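厨房の裏、洗い場の話を書く。急いで書いてるので乱れてたらすみません。

Fellavonの社員食堂に入って長い。昼の提供はだいたい900食。そのうち皿を洗って、ラックに立てて、次の人に渡すまでが自分の持ち場で、そこに今「腕」を入れる話が進んでいる。やっているのはCotsteadという会社。見学もした。
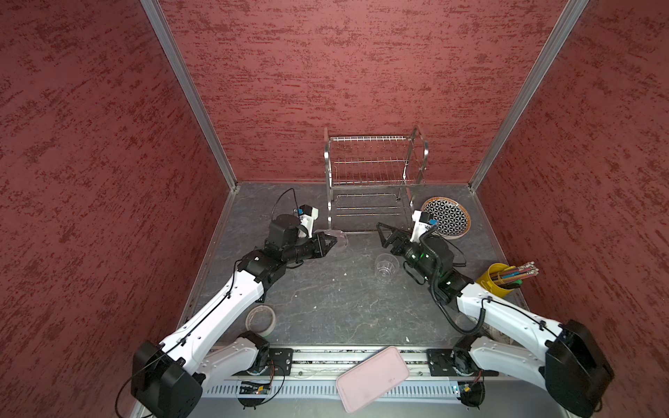
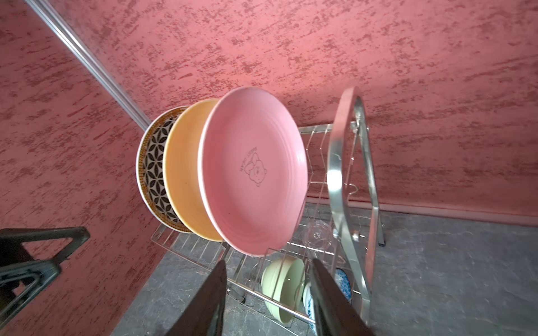 皿と水切りラック、Cotsteadの作業台で。

## オピニオン|現場から

まず言っておくと、反対ではない。賛成でもない。条件つき、というやつ。

腰が痛い。手も荒れる。12月の洗い場に立ったことのある人なら分かると思う。だから皿をラックに立てる作業、あれを機械がやってくれるなら、どうぞ、という気持ちは本当にある。見栄を張って「人の手でなければ」とか言うつもりはない。皿は皿だ。

ただ、説明会での言い方が引っかかった。「単純作業から解放されます」。単純作業。うーん。

二枚目の、ラックに立った皿を見てほしい。薄いピンク、からし色、いちばん奥に花びらが重なったような模様の皿。下の段に鉢。透明なカップもワイヤーのあいだに寝ている。透明なものは見えにくい。人間でも見落とす。うちの洗い場でも、カップが一個鉢のかげに残ってて、次の人がラックごと持ち上げて落とす、というのが月に何度かある。だから手が覚える。カップは先に抜く、鉢はあと、重い皿は奥。誰にも教わってないし、紙にも書いてない。それを「単純」と呼ばれると、では書いてみてくださいよ、と言いたくなる。

で、ここが本題なのだけど、腕を入れるとなったとき、その「書いてない部分」を誰が書くのか。

自分たちだ。説明会のあと、さっそく聞き取りが始まった。どの順で抜くか。どこを持つか。割れやすい皿はどれか。休憩時間に、座って、二十分。悪い人たちではない。熱心だし、メモもよく取る。でもその二十分に手当はついてない。洗い場の時給のままですらない、休憩だから。

これは小さい話に見えるかもしれないが、小さくないと思っている。機械に移すのは作業だけではなくて、その作業について考えてきた時間もいっしょに移る。移ったあと、その分は誰のものになるのか。Andportの工場で先に似たことをやったと聞いて、そこにいた人に話を聞いた。導入のあと、持ち場の名前が「洗浄」から「監視補助」に変わったそうだ。時給は据え置き。やることは、腕が止まったら直す、皿が倒れたら起こす、それ以外は立って見ている。

立って見ている。これがきついらしい。

分かる気がする。体が動いていると昼の二時間はすぐ終わる。見ているだけの二時間は長い。しかも気が抜けない。手が二本増えたようでいて、世話する相手が一人増えた感じ、と言っていた。それと、しゃべらなくなったと。前は並んで洗いながら、子どものこととか、あの上司がどうとか、どうでもいいことを言い合っていた。機械の前では一人でよくなる。一人でいいなら一人にする、会社はそういう計算をする。責めているのではなくて、そういうものだから。

では何を求めるか。書いておく。

- 聞き取りは勤務時間の中でやる。休憩を使わない。
- 名前を変えるなら賃金も見直す。「監視」は楽になった仕事ではなく、別の仕事。
- 止める権限を洗い場に渡す。電話して待つ、ではなく、その場で止めていいことにする。
- 一人配置にしない。少なくとも昼のピークは二人。

三つ目は特に大事で、うちは前に食洗機をMogesの機械に替えたとき、止めるのに事務所の許可がいる決まりになっていて、詰まった皿が次々割れていくのを見ながら内線を鳴らしていた。あの昼の割れた枚数、97枚。棚卸しで出た数字だ。怒られたのは事務所ではなくて洗い場だった。同じことを腕でやりたくない。

あと、皿をそろえましょうという提案も出ている。形も色も一種類にすれば機械が扱いやすい、と。合理的だとは思う。でも食堂の皿がばらばらなのには理由があって、からし色は大盛り、柄の皿は日替わり、と食べる人が見て分かるようにしてある。常連はそれで並ぶ列を選ぶ。洗い場の都合で客席が変わる。これは洗い場だけで決めていい話ではないし、Cotsteadが決める話でもない。食べに来る人に聞いたのか、と説明会で質問したら、検討しまうす、という返事のメールが来た。原文のまま。向こうも忙しいのだろう。

若い人の中には、早く入れてほしいという声もある。それも当然で、手荒れで病院に通っている子もいる。その子に向かって「仕事の誇りが」なんて言えない。言いたくもない。だから反対の署名には名前を書かなかった。そのかわり、上の四つを紙にして出した。返事はまだ来てない。

来週また聞き取りがあると貼り紙が出ていた。場所は休憩室、時間は昼のあと。自分は、勤務扱いになるなら行くと答えてある。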